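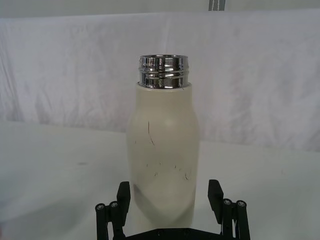 Words by Ebise Gebretsadik

How to budget for your first benchtop arm and gripper

Every spring I get a little run of emails from people who've been given some money for automation and have until the end of November to spend it. They nearly always ask which arm to buy. Fair enough, it's the fun bit! But I've now helped set up four of these benches (one of them twice, after a move I'd rather not relive), and the arm has never been the line that caused the trouble. So put the kettle on and we'll go through it in the order I'd do it myself.

Step 1. Write down what you want picked up

Before you open a single catalogue, go and gather the things you want handled and put them on a table. Real ones, scuffs and all. A drink bottle is a good test because it's tall, it curves in and out as you go down, and the painted body behaves quite differently from a shiny threaded neck. Measure the widest part you'd ever want to grip, then weigh the thing full as well as empty. Our fattest item came to 80 mm across, and that one number knocked half the grippers off my list before morning tea.

Step 2. Choose the gripper, then the arm

I know this feels backwards. A parallel gripper with two flat finger pads will do a surprising amount of household-sized work, and you want to know its opening and its weight before you look at payload. Whatever the arm is rated to lift, the gripper, the wrist camera and the cable all come off that figure first. We looked at a Kollari and a Serna and went with the Serna, mostly for the pads, which come off with an ordinary hex key. You will be changing pads. Ask for the price of a spare pair while the sales rep is still being nice to you.

Step 3. Cost the table and the background

Our surroundings budget was the cheapest on the sheet and I'd fight for it again. A plain white tabletop and a big white cloth hung behind it make camera pictures much easier to work with, and you can see straight away if somebody has left a pen lying about. Don't fuss over creases in the cloth. Do get a table that doesn't wobble, and check where the bolts for the base will go before you pay for it (ask me how I know). Allow for a wipeable surface too, and a stack of old tea towels, particularly if you're going to have drinks on the bench. A see-through pink cup with pink liquid in it is a lovely challenge for a camera and a rotten thing to have near a power board.

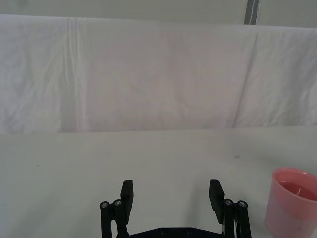

Step 4. Add the bits that never make the quote

I keep these in a separate column so they can't be quietly trimmed. Ours came to $1238 in the end, and it went on a wrist camera mount, a longer cable, spare pads and bolts, an emergency stop on a decent lead, freight, and a powered hub after the first one gave up. Jasper Dierckx, who runs the Hadgu workshop and has far more patience than I do, adds 30 per cent to whatever the supplier tells him and reckons he's only come in under it once.

Step 5. Budget your own time

Put your hours on the sheet, even if no money changes hands. Unpacking and bolting down took us a Saturday. Getting the gripper to line up nicely with a bottle, fingers open and evenly spaced either side, took some 2 weeks of afternoons, and we'd allowed for three days. If your supplier offers a half-day of setup help, get it priced as its own line and say yes if you can possibly manage it.

Step 6. Ask for the quote in pieces

Arm, gripper, mount, software, freight, support, each with its own figure. We used the Planari quote template, which is a bit clunky but has a row for everything, including the warranty dates. If the total comes back too high, drop down an arm size before you touch the spares column, then go back to your Step 1 measurements and check the smaller arm can still reach and lift everything on the table.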